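Viven mixed snack box – worth the table space?

Reviewed by Jocelyn Perron
Sunday, August 17, 2025

I don't trust snack boxes. You pay for a big colourful carton and get a lot of cardboard with a handful of things rattling in the bottom. Dirnier sold us one in July that I'm still cross about, so when Irfan Ngau put the Viven up for review I said I'd do it, mainly to complain.

The box is red outside and white inside, and it does look cheerful on a round table. The contents are individually wrapped, which keeps things clean but makes plenty of rubbish. Best of the lot was the 酥·麻花, a fried dough twist in clear film with a yellow label. Crisp, not too sweet. I'd buy a bag of those and skip the rest.
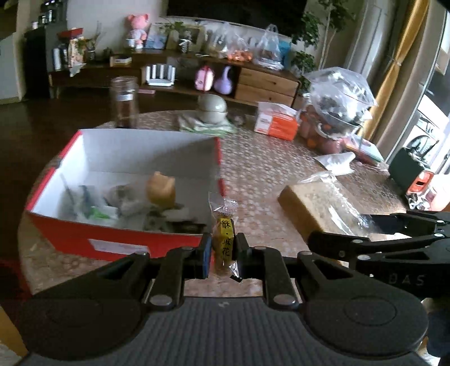
The box itself

Corrugated card with red edging and a curved notch cut in the side. It stood up to 6 of us reaching in, I'll give it that. Once you've had the good bits, though, the small packets slide to one end and you're left looking at bare card. For 23 pounds I expected it fuller.

The bread

We had sliced white with it, as Wajid Mughal insists on something plain between sweets. Soft, thin crust, tastes of very little. It's bread. 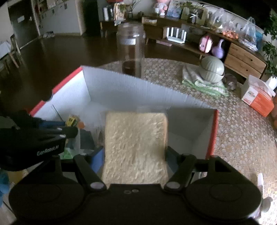
Flarkodside Social Club – Tea Table Reviews

Would we order again? Jayson Mercado says yes, but he eats anything. Efren Evangelista thought the green wrappers were the dull ones and I agree. My own vote is no at full price, maybe at a discount. Marks: 4 for the twists, less for everything else.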